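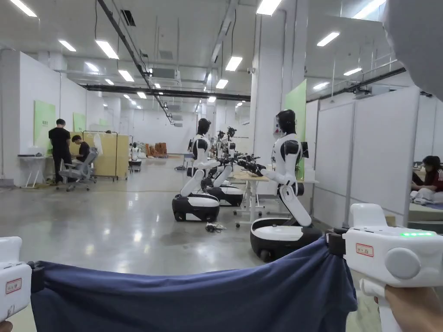 ## 4. Préparer et publier une séance du conseil municipal

Vous voilà arrivés à la partie du guide que les secrétaires de mairie nous réclament le plus souvent, et nous avons essayé de la rédiger comme nous l'expliquerions à une collègue assise au bureau d'à côté. Prenez votre temps la première fois ! Une séance bien préparée dans Trusus se duplique ensuite en quelques clics, et les suivantes vous demanderont beaucoup moins d'efforts.

Avant de commencer, vérifiez que vous disposez :

- d'un compte avec le rôle « Rédacteur de séance » (voir la section 2 si le bouton **Nouvelle séance** reste grisé) ;
- de la liste des élus à jour, suppléants compris ;
- des projets de délibération au format PDF ou ODT ;
- du règlement intérieur de votre conseil, ne serait-ce que pour retrouver les délais de convocation.

### 4.1 Créer la séance

1. Dans le menu de gauche, ouvrez **Assemblées**, puis cliquez sur **Nouvelle séance**.
2. Choisissez l'assemblée concernée. Si votre commune gère aussi un CCAS ou une caisse des écoles, faites bien attention à la ligne sélectionnée, car les deux listes d'élus se ressemblent souvent beaucoup.
3. Indiquez la date, l'heure et le lieu. Le lieu apparaît tel quel sur la convocation : écrivez donc « Salle du conseil, 1er étage » en toutes lettres, et gardez les abréviations pour vos notes internes.
4. Cochez **Séance publique**, sauf si le huis clos est prévu. On peut modifier ce choix jusqu'à l'envoi des convocations.
5. Cliquez sur **Enregistrer le brouillon**. Trusus attribue un numéro à la séance, par exemple S-329, que vous retrouverez ensuite sur toutes les pièces.

> **Remarque.** Le numéro de séance n'a rien à voir avec celui de vos délibérations, qui continue de suivre votre registre. Si vous reprenez un registre déjà entamé, saisissez le prochain numéro (disons 123) dans **Réglages > Registre** avant d'ajouter le premier point.

### 4.2 Composer l'ordre du jour

1. Ouvrez l'onglet **Ordre du jour** et cliquez sur **Ajouter un point**.
2. Donnez au point un intitulé court et compréhensible par les habitants. « Subvention au club de handball » se lit tout de même mieux que « Délibération relative à l'attribution d'une aide au titre de l'exercice en cours » !
3. Désignez le rapporteur. La personne choisie reçoit une notification et peut relire son projet directement en ligne.
4. Joignez le projet de délibération et ses annexes. Chaque fichier peut être marqué **Public** ou **Réservé aux élus**.
5. Faites glisser les points pour les remettre dans l'ordre voulu ; la numérotation suit toute seule.

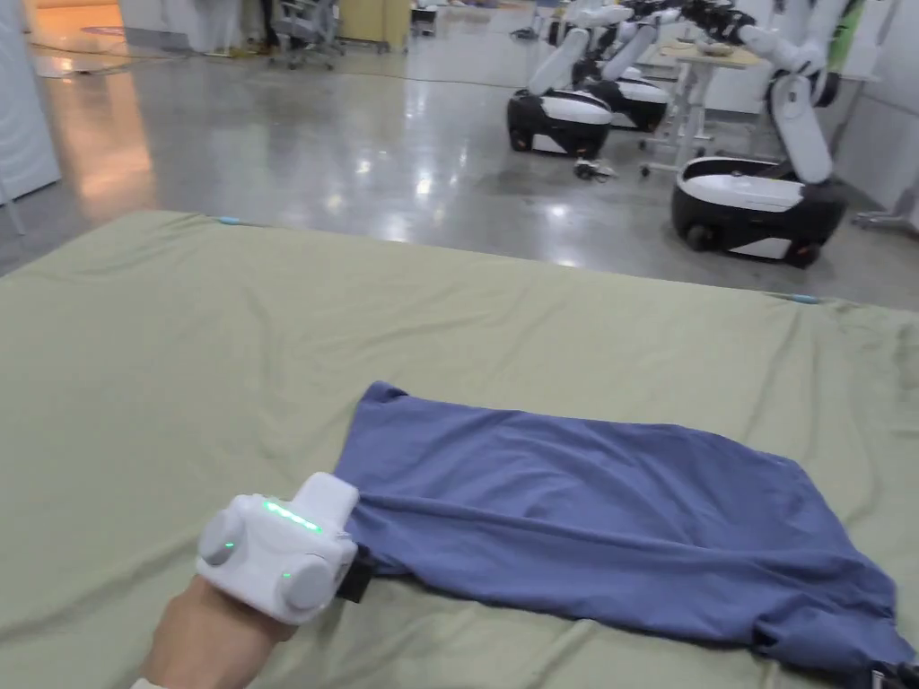
Pensez aussi au point « Questions diverses », que beaucoup de communes placent en fin de séance. Il est proposé par défaut, mais vous pouvez le renommer ou le supprimer sans que cela dérange le reste.

> **Attention.** Une annexe marquée **Public** devient consultable sur le site de la commune dès la publication. Relisez tranquillement les pièces contenant des adresses ou des coordonnées bancaires, et utilisez au besoin l'outil **Occulter** avant de les joindre.

### 4.3 Envoyer les convocations

1. Dans l'onglet **Convocations**, contrôlez la liste des destinataires. Un triangle orange signale une adresse électronique manquante.
2. Pour les élus qui préfèrent le papier (il y en a dans presque toutes les communes, et c'est très bien ainsi), choisissez **Courrier** dans la colonne **Mode d'envoi**, puis imprimez les plis.
3. Renseignez le délai dans le champ **Jours francs**. La valeur 3 est préremplie : adaptez-la aux règles qui s'appliquent à votre assemblée.
4. Cliquez sur **Aperçu** et lisez la convocation jusqu'à la signature.
5. Cliquez sur **Envoyer**. Les accusés de réception s'affichent au fur et à mesure dans la colonne de droite. 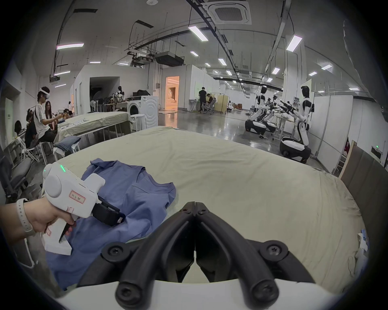
### 4.4 Publier sur le portail Skuva

Si votre commune utilise le portail citoyen Skuva, l'ordre du jour peut y paraître automatiquement.

1. Activez **Publier sur le portail** dans la fiche de la séance.
2. Réglez l'heure de mise en ligne. La tâche passe toutes les 15 minutes, alors ne vous inquiétez pas si la page tarde un peu.
3. Ouvrez le lien de contrôle et vérifiez les annexes une par une, de préférence depuis un navigateur où vous n'êtes pas connectés.

En cas d'erreur, le bouton **Dépublier** retire la page du portail, mais les convocations déjà parties restent valables telles qu'elles ont été reçues. Il faudra alors envoyer un rectificatif depuis l'onglet **Convocations**.

*Section relue par Bláthnaid Kinsella. Dernière mise à jour : 15 mars 2026.*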